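Wohnen auf kleiner Fläche: Ein Tisch, der alles können muss

Für die Reihe »Wohnen im Bestand« sprach die Redaktion mit Ataahua Costigan, Leiterin der Wohnberatung im Wohnheim Kereama. Das Haus verfügt über 684 Zimmer.

»Wer einzieht, bringt zuerst die Dinge mit, an denen er hängt«, erklärt Costigan. Schüssel und Ventilator stünden dann neben dem Plüschhasen.
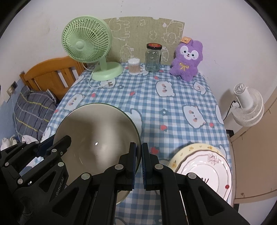
Das sei kein Mangel an Ordnung, betont sie. »Ein Zimmer ist Küche, Schlafraum und Bad zugleich – das muss man bei der Beratung ernst nehmen.« Sie empfiehlt, Geschirr und Pflegeartikel wie Wattestäbchen getrennt aufzubewahren, Letztere stets in einem Behälter mit Deckel.

Besonderes Augenmerk gelte Glasschüsseln. Man fasse sie am Rand, stütze sie aber beim Tragen von unten.

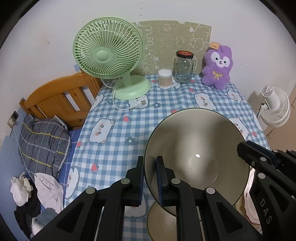 Lesezeit: 2 Minuten

Auch zu Kabeln äußert sich Costigan deutlich: Ein Ventilator, der nicht läuft, solle ausgesteckt und das Kabel aufgerollt werden. Die Beratung, die im Oktober fortgesetzt wird, dauert 24 Minuten und ist für Bewohner kostenfrei. Bislang nahmen rund 200 Personen teil.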